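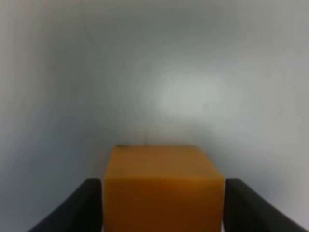
Colm Nic Aodha
Maintenance fitter, Prescombe Bakery, night crew

August, and it's twenty past six in the morning, and I should be asleep, but I've had three cups of the canteen coffee and my hands smell of food-grade grease, so you get a diary entry instead.

The divider on line 2 went down again. Same thing as last week, the dough pieces coming out light on the left side and fat on the right, and the checkweigher spitting them off into the bin one after another like it was personally offended. Tadhg Carroll was running the line and he'd already done what everybody does first, which is turn the oil up. So now we had uneven dough pieces and a puddle. (Sorry, Tadhg. I know you read this.)

I pulled the side cover and had a look at the knife and the piston seals. The knife was fine. Two of the seals were not fine, one had a nick in it I could catch my fingernail on. We had spares in the Keane cabinet, or at least we had a box with the right number on it, and inside the box was one seal and a sandwich wrapper. Lovely! So I phoned Hauke Eichhorn at home, which I hate doing at that hour, and he told me there was a set on the top shelf behind the old conveyor rollers, put there for safekeeping. He was right, too. It took me longer to move the rollers than to fit the seals.
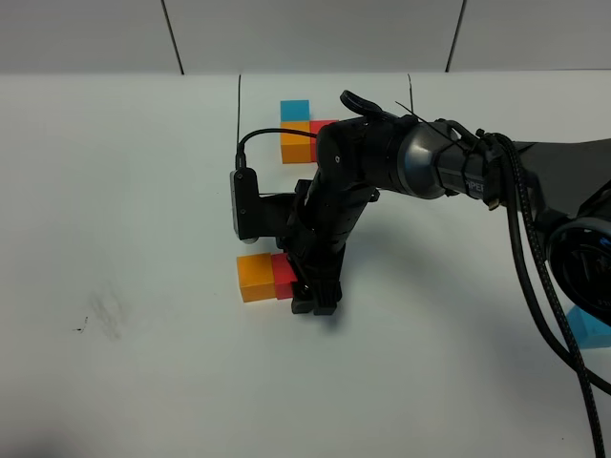 Changeovers were the other half of the night. We've got the new Britance depositor for the bun line and I'm still getting used to it, it wants everything done in its own order and it sulks at you with a red screen if you skip ahead. Botond Kiss and I have been arguing about how to store the nozzle plates so that the right set gets picked up at 3 a.m. by somebody half awake. He wants numbers stamped on them. I want colored tags, and I'd go with the same ones as those cubes on the white table, light blue and orange and red, because you can tell them apart from across a room without your glasses on. Blue for the small buns, orange for the burger size, red for the big floury ones. Botond says the tags will come off in the washer. He may have a point, but he's also the man who labeled the spanner drawer in pencil.

Anyway we got the plates swapped and the first trays through before the break, and they looked good, nice round pieces and no tails. I ate one hot off the rack and burned my tongue, same as every time.

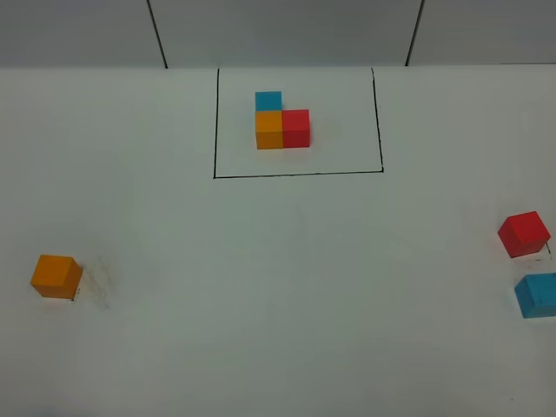
Last changed: August, 7:05 a.m.

Adding a bit more now that I'm home. I forgot to write down the actual numbers, and I'll want them next time. I set the divider back to 100 grams and ran a batch of 237 pieces through the checkweigher, and it kicked out 3. I can live with 3. Before the seals it was throwing them out faster than Tadhg could empty the bin.

Diarmuid Brophy came in early for the day shift and stood there listening to the gearbox with his head on one side. He thinks there's a bearing starting to go on the drive end. I couldn't hear it, but then I'd been stood next to it all night and I can't hear much of anything right now. He's going to get the Cledard people to quote for a rebuild, and in the meantime I'm to put a grease gun on it every shift and write it in the book.

Things to bring in tonight: my own flashlight, the good hex keys, a marker pen for that seal box. Also lunch. I left mine on the kitchen counter and the cat's been at it.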